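Kitting and Small Parts Lead, Powell (days)

Powell is hiring one person to lead the small parts bench at our assembly building. The job is full time and on site, 40 hours a week, 6:30 a.m. start. It pays hourly, with overtime past 40. If you have read a lot of ads lately that promise an "exciting automated future," you may want to keep going, because this one was written by the people on the floor and we had some say in what went into it.

What the job is

We put together small gear drives. Every drive starts as a kit: gears, nuts, pins, washers, a bag of springs or screws, all counted into a bin and sent to a builder. For years the kitting was done by a crew of 4, by hand. Last year the company signed a contract with Itside for robotic arms at the bench, and the crew was told the arms would take over "the repetitive portion of the task." The crew asked which portion that was. We are still waiting for an answer that holds up for a whole week.

The person we hire will run the bench with the arms on it. You will set out parts, start and stop the cycle, finish the kits the arm leaves short, and check every bin before it leaves. You will also keep the log. I want to stress the log. Management gets a monthly report from Itside that shows cycles completed. A cycle counts as completed when the arm gets back to its home position, whether or not the nut came with it. Our log shows kits that went out right, who fixed them, and how long the fixing took. The two sets of numbers don't look much alike, and we need somebody who will keep writing ours down when it would be easier to let it slide.

What has changed for the crew

You should know this before you apply. The crew is still 4 people on paper, but one chair is empty (this is the one you'd fill) and another crew member spends most of the shift clearing faults. Work that used to have a rhythm to it now comes in bursts. You wait on the arm, then three kits need rescuing at once. Some people like it better because their wrists hurt less by the afternoon, and I won't argue with them. Mererid Landeg, who has kitted here longer than anyone, says she used to go home tired and now she goes home annoyed. Both of those are real costs and only one of them was in the business case.

The title has changed too. "Kitter" became "automation associate" in the spring, at the same pay. After a lot of back and forth the lead position got a raise, and that raise applies to you from your first day. Ask about the exact rate on the phone. We will tell you.

Will the arms cost you your job? The company has said in writing that there will be no layoffs at the bench through the end of the Itside contract. What comes after that isn't in writing. Siwan Mathias, our shop steward, has asked for it twice and will go on asking. I would not take this job on the strength of a promise that hasn't been made, and I wouldn't turn it down over a rumor either.

What you need

Two years or more in assembly, kitting, inspection or something close to it. Machine shop experience is fine.
Good eyes and steady hands for small hardware. You should be able to tell two nut sizes apart without reaching for a gauge every time.
Comfort working next to moving equipment, and no hesitation about hitting a stop button. Nobody here gets written up for stopping a machine.
Plain written English for the log and the shift notes.
Willingness to say in a meeting that something isn't working, with the vendor in the room.

You do not need to know how to program. Itside sends a technician for that, and the lead has a phone number to call. A past ad for this job asked for a degree in robotics and got us two applicants, one of whom thought the job was remote. 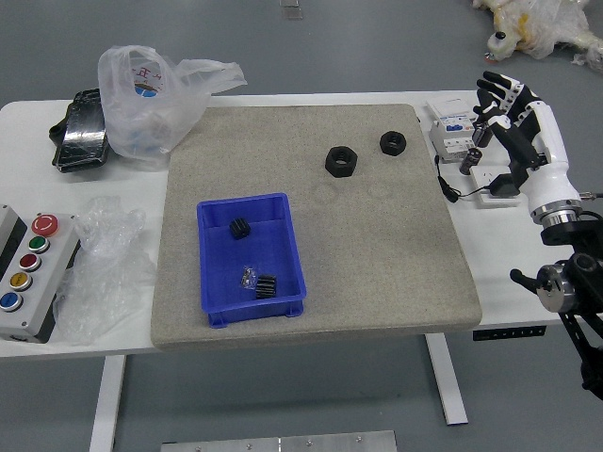
Training and first weeks

Your first month is spent kitting by hand with Mererid. This was my one condition for helping with the hiring. A lead who has never filled a bin by hand can't tell a bad cycle from a slow one, and will end up believing the screen. After that you get the vendor's safety course, on the clock, and then you move to the bench with a second person beside you until you both agree you're ready.

Around the same time you'll start sitting in on the review meeting with Teguh Sumampouw in operations. Teguh was in favor of the arms and still is. He also reads our log, which is more than I expected, and he pulled the second bench out of this year's plan after going through it. Bring him numbers and he'll listen. The stated goal is 2,000 kits a month with no rework. I think the first half of that is possible.

Pay and benefits

Hourly, paid every two weeks. Health and dental after the first month. Paid holidays, boots and safety glasses covered. The position is in the bargaining unit.

How to apply

Send a resume or just a page about the work you've done to Cadi Gwilliam at the front office, or drop it off in person before 3 p.m. Tell us about one time a new machine or system at your job did less than was claimed for it, or more, and what you did about it. A few sentences is plenty. Interviews are held at the bench during the day shift, so you will see the arm run and can talk to the crew without a manager standing there. Applications are open through July.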